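I finally sat down with the sink cell in Girier, the simulated kitchen Deepak Pant and I use for gripper testing, and gave it the cleanup I've been promising since May. First job was the wrist camera (it had drifted, again!), so I zeroed the mount and parked the arm over the basin with the fingers wide open to check that both pads showed.

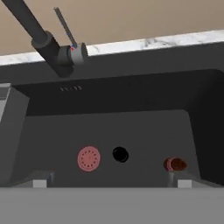 Fingers open over the sink, pink strainer on the left.

Both pads, all good! Next came the finger spacing, and that's where I lost my evening. The config file had the open width in one unit and the close width in another, so I rewrote the whole block and ran 50 open-close cycles with nothing between the fingers. Then I moved on to the little reddish-brown thing, which is my favorite test piece because it's round and unforgiving.

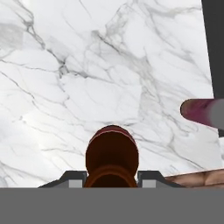
I also bumped the finger friction up by 15 percent, and Deepak wants it put back, so we'll be arguing about that one for a while. Contact logging is still a mess. Run 2139 wrote two files with the same name and I haven't found out why yet.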